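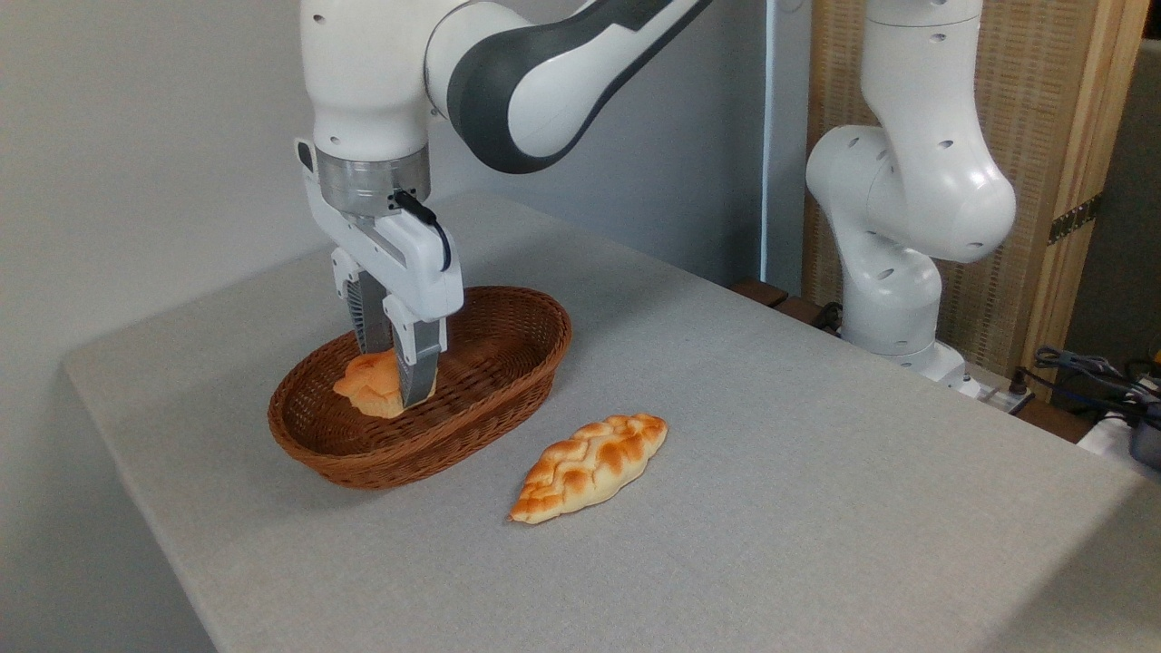 The Jernex gripper at the bread basket, roll between its fingers.

Jernex parallel gripper, firmware 2
Rating: 2 out of 5

Picks up rolls beautifully. Letting go is where we differ. Over 55 cycles in, ours threw fault 1786 and clamped down on breakfast until I cut the power. The manual says "contact dealer." The dealer, Ostach, says to read the manual. Fine for bread. Keep your thumb out of it until they patch the release.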